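Clastska Club Takes On the Kitchen Table

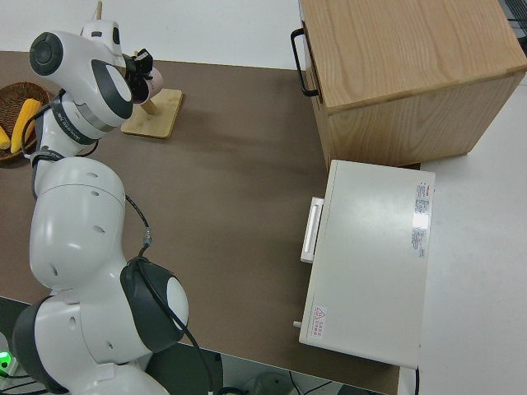 The robotics club at Clastska started the year with 17 students and one arm, and its adviser, Stepan Nazarenko, says the ratio has been the hardest part of the job.

"Everybody wants to drive," he said. "So we made a sign-up sheet with turns of 47 minutes. It was going to be an hour, but then the last group missed the late bus."

The club is preparing for the Clestgate student challenge in June. Teams have to teach an arm a set of kitchen chores on a tabletop, such as moving food from a basket or pulling a drawer open by its handle. Judges pick the order on the day. Last year the club entered a wheeled robot in a different event and did not make it past the first round.

Nazarenko taught shop in Skastitz before he moved here, and he still runs the room that way. Students write down what they plan to do before they touch the controls. If a run goes wrong, they write that down too.

"I had one student who filled a whole notebook with drawer attempts," he said. "She wanted to throw it out. I told her that was the best thing anyone had made all semester."

The students collect practice runs by guiding the arm through each chore, then use the recordings to train a program they call Thakur. The name came from a club vote, and Nazarenko stayed out of it. The goal is 300 good runs per chore. For the drawer they may need up to 400.

Asked what gives the students the most trouble, he said it was the handles.

"A corn cob can be picked up a little crooked and it still gets there," he said. "With a handle you have to come in at the right height, and then you have to pull straight. If you pull at an angle the whole cabinet comes with you."

He does not expect every member to go into engineering. Two of this year's seniors want to study nursing, and one joined to be with a friend and now keeps the log for the whole group.

The club meets after school until 5:30. New members can still join, Nazarenko said, but they should expect to spend the first few meetings watching and taking notes.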